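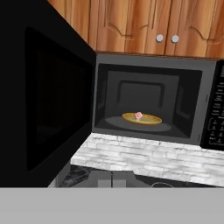

Skovell Rack Records, README

This dataset holds 1,886 inspection records of used pallet racking. Loan Ngô and Milan Wouters collected them at the Nornlow warehouse. Each row is one upright or one beam, with its load class and the damage found by the inspector.

Files

records.csv has one row for each part. bays.csv connects the parts to their bay. All lengths are in millimeters and all loads are in kilograms. 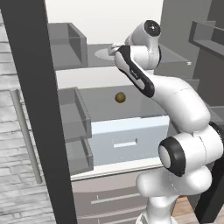
Damage classes

Green: keep in use and look again at the next inspection.
Amber: unload the bay and repair it within 24 days.
Red: unload immediately. The part must not be used again. 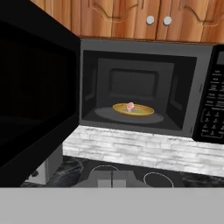
Known problems

In 15 rows the beam length is missing, because the label was painted over. Please do not fill these with the average. Bay numbers changed in December, so older rows have the old number in the column bay_old. Version 3 corrects the spelling of the aisle names. 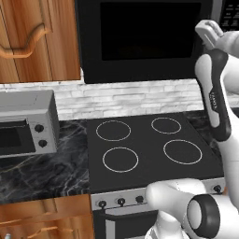 Joanne Fothergill writes that the amber rows should also keep the date of the repair, as without it she cannot tell which bays were loaded again. We will add this column in the next version.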